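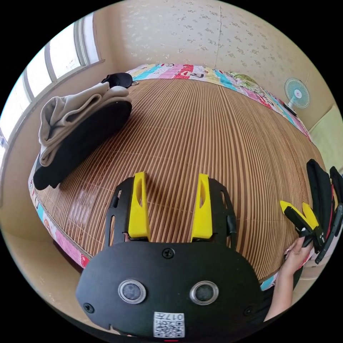
Jerneck Hand Kit: gallery from a home session

The Jerneck Hand Kit is a pair of hand-held grippers with a camera on each, used to record household work for robot training. One is held in each hand. The operator does an ordinary chore with the yellow fingers in place of their own, and the recording goes to whoever is training the arm. We rent the kit, sell it, and run sessions for teams that would like the footage without the legwork.

This gallery covers a bedroom session under our Drastholm plan, the home version of the service. The chore list was short: clothing on a bed, moved and folded. Bedrooms are the most requested room on the plan, ahead of kitchens, and clothing is the most requested material. It bends, it hides its own edges, and no two folds come out the same.

Both pictures come from the gripper cameras and have not been cropped. The lens is very wide, so straight lines bend toward the rim and the corners are black. Customers receive the footage this way. A flattened copy can be ordered, but most teams do their own correction.

1. Clothes on the mat
The opening picture has both grippers over the bed, with the folded pile on the left. The fingers are spread. The surface is a woven summer mat, a useful one for training because the thin slats give the software plenty of lines to follow. Plain white sheets are harder to work with, and we advise customers to ask for some of each.

The number on the label is 017. Every gripper carries a printed code and a number, and we ask operators to leave the label on and keep it clean. If a unit comes back with the label missing it has to be checked again before the next rental.

2. The same room, from the side 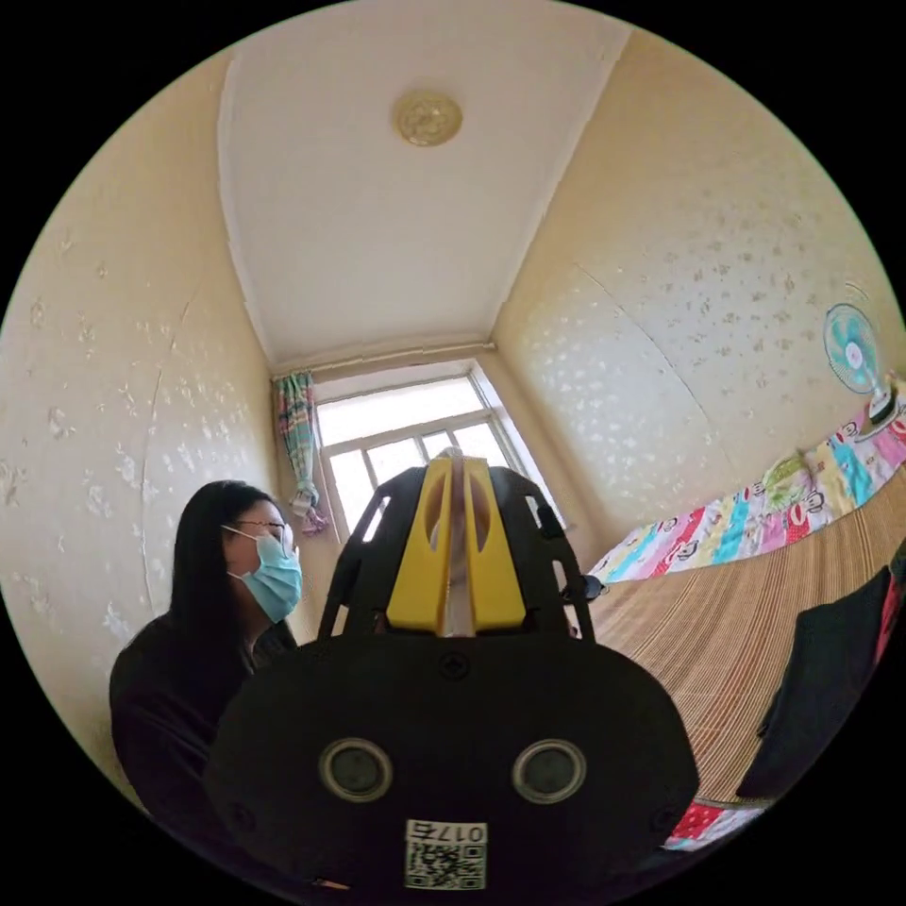
Unit 017 with the window behind it and the bed to the right. The wide lens takes in most of a small room.

Narrow rooms suit the kit well. It has no tripod and no base station, and the operator needs only enough floor to stand beside the work. We have recorded in rooms where a wheeled robot could not have turned around.

The wide view also means that people nearby may be recorded. Everyone in the home signs a release before a Drastholm session starts, and anyone who would like their face blurred can say so on the form. Blurring is done before delivery and is included in the price.

About the fingers
The yellow fingers are the standard set. They are the part that wears out first, and a spare pair ships with every kit. The Bundgaard set is softer at the tip and better for thin fabric – it picks up a single layer more easily – but it wears faster. Both sets fit the same mounts and can be changed with the small driver in the case.

Session lengths and output
A standard home session is 200 recorded tasks. The long session is 300. Short tasks such as moving one garment count the same as longer ones, so please talk to us first if your list is mixed. Teams starting from nothing usually order several homes, and our largest order so far came to almost 900 tasks from one apartment building.

Files are checked in Vakier, our review tool, before they go out. Clips with a covered lens or a lost position track are removed and recorded again at no charge. Vakier access stays open for 25 days after delivery, long enough for most teams to go through everything and send back questions.

Bookings
Rental kits are booked through the end of November. Home sessions have more room, mornings especially. For either one, write to Baldur Brynjólfsdóttir at the Jerneck sales desk with your task list, the type of room and the finger set you want. Spare fingers and labels can be ordered from the parts page without an account.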